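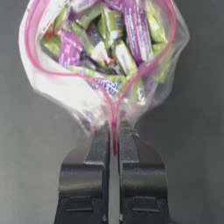
Collwood Fulfillment Group
Minutes of the equipment review meeting
Jun 16, 2019
Present: operations, packing floor, purchasing, safety. Maintenance joined for item 3.

1. Minutes of the last meeting

Approved with one correction. The Ji conveyor quote was for installation only and did not include the guards. Purchasing will ask Ji for a new quote with guards listed separately.

2. Caltell two-arm cell, trial report

Operations reported on the Caltell cell, which is on offer to us as a lease with an option to buy. The task under trial is handling filled zip bags of wrapped candy for the party favor orders. The bags are clear with a pink seal. Two arms work over a gray surface, and either arm can take hold of the bag.

The trial plan calls for 200 bags per session. Packing floor asked that a bag be scored as a miss if it is dropped, if the seal opens, or if it has to be straightened by hand. Operations agreed. The earlier score sheet only had a column for drops.

Packing floor said the bags are harder than the boxes we looked at in March, as the contents shift and the plastic bunches up at the grip. They would like to see results for half-filled bags too. Caltell's proposal covers full bags only. 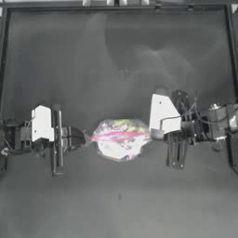 GRIPPERS AND FINGERS

Caltell's offer includes one set of fingers per arm. Spare finger sets are $245 each. Purchasing thought this was high for a wear part and will ask for a price on four sets.

Safety asked whether the finger tips could cut or pinch through the film. Operations will check the bags under a lamp after each session and keep any with holes. Bags with holes are to be thrown out with the candy in them and are not to go back to stock.

There was a discussion of where the bag should be held. Packing floor prefers both ends, with the seal running across, so the label can be read before the bag goes in the carton. Operations said holding it by one end takes less time and leaves the other arm free. 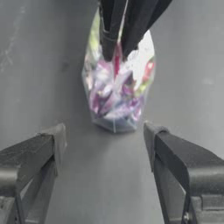
Both ways will stay in the trial and will be timed separately. Operations will bring the two sets of times to the next meeting, along with the misses for each.

3. Cost

The lease is $650 a month, service included, with a one-time setup charge of $3,604. Maintenance asked what "service included" means on a weekend. The contract draft does not say. Purchasing to get it in writing.

Prarnudier has also sent a brochure for a single-arm unit. It was agreed not to ask for a demonstration until the Caltell trial is finished.

Motion to extend the trial under the present terms. Carried, packing floor abstaining.

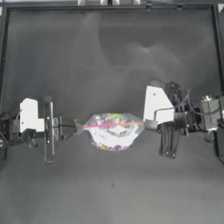 4. Action items

Operations: new score sheet, film check after each session, times for both ways of holding.
Purchasing: Ji quote, price on four finger sets, weekend service terms.
Packing floor: make up half-filled bags and write down the fill weight.
Safety: review Caltell's stop button drawing and return comments.

5. Other business

The tape machine on line 2 is jamming again. Maintenance has the part on order.

Next meeting to be set when the trial times are in. Adjourned.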